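Mimamel perforated basket, medium - long-term review

Reviewed by Ivana Pereyra
Category: Kitchen storage
Price paid: 325 (pack of two, Arancibia online shop)
Colour tested: teal

Background

I bought a pair of these in January to replace a wire fruit bowl that had started to rust at the welds. The requirement was modest. I wanted an open container for citrus and onions that would let air through, could be rinsed in the sink and would fit the 22 cm gap between the kettle and the wall. The Mimamel medium was the only one in the Arancibia listing with straight enough sides to make proper use of that width.

Both baskets have been in use every day since. One holds fruit on the worktop, the other holds onions and garlic in the cupboard under the hob.

Construction

The basket is a single plastic moulding. The sides and bottom are a grid of small square holes, and the rim is solid. I checked both samples for flash, the thin ridge of waste plastic left where the halves of a mould meet. The first was clean. The second had a sharp sliver along one short side, removed with a nail file in a minute or so. At this price I would expect that to be done at the factory.

Empty weight on my scales is 104 g. The walls flex if you squeeze the long sides together at the middle. The short sides are much stiffer.

Load

The seller's page gives a maximum load of 3,000 g with no indication of how it was measured. I filled the basket with bags of rice up to that figure and lifted it by the short sides. The bottom bowed downwards by 6 mm at the centre and recovered when the load came off. Lifted by the long sides, the rim pulled outwards enough that I put it back down. Carry it by the ends.

In ordinary use it never gets near that weight. Fruit fills the space long before it reaches the limit.

Ventilation

I had no instrument for this, so treat it as an observation. In the old bowl, oranges at the bottom of the heap went soft first, usually with a spot of mould where two of them touched. With the basket I lose fewer. Part of this may be the shape, as a long basket encourages you to lay fruit along it and the heap stays shallow. My neighbour Elba Ibarra uses the same model for limes and reports no difference at all from her ceramic dish.

Soft fruit is a poor match. The edges of the holes mark ripe plums and peaches overnight. A folded cloth in the bottom solves this and blocks most of the airflow.

Capacity

Medium oranges suit the length well. They can be laid in a rough line with the basket still easy to pick up, and the grid is fine enough that clementines and small limes stay put. Shallots are fine. Loose garlic cloves are fine too, although the papery skins work their way into the holes. 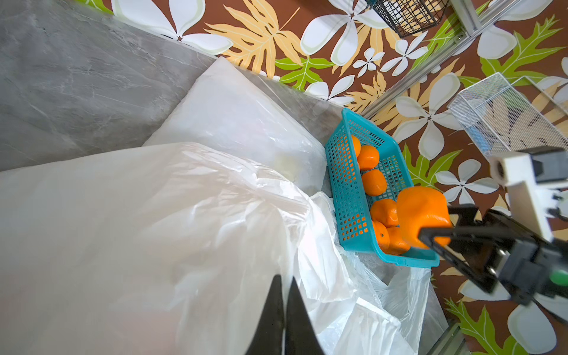
Cleaning

Rinse under the tap from the outside, so that the water pushes debris back through the holes the way it came. A washing-up brush with stiff bristles does the rest. The inside corners are the slow part, where the grid meets the curve of the base and onion skin collects.

I put one basket through the dishwasher on the top rack for two months. It kept its shape. The colour is slightly duller than on the other one, visible only when they are side by side.

Comparison with the Tultix tray

Renata Orellana lent me a Tultix tray of similar length for a week. It has slots in place of the square holes, and lower sides. Slots are easier to brush out. The lower sides let round fruit escape when the tray is pulled forward with one hand, and I picked up two lemons from the floor before I gave it back. The Tultix also costs more and takes up about a third more depth on the worktop.

Faults so far

- Moulding waste on one of two samples
- Paper label on the base with a glue that needed oil to shift
- Slides on polished stone when nearly empty

Four small self-adhesive feet from the hardware shop cured the sliding. They peel off in the dishwasher, so that basket is now washed by hand.

Rating

4 out of 5. One point off for the finishing and the label. I have ordered a second pair for the bathroom shelf.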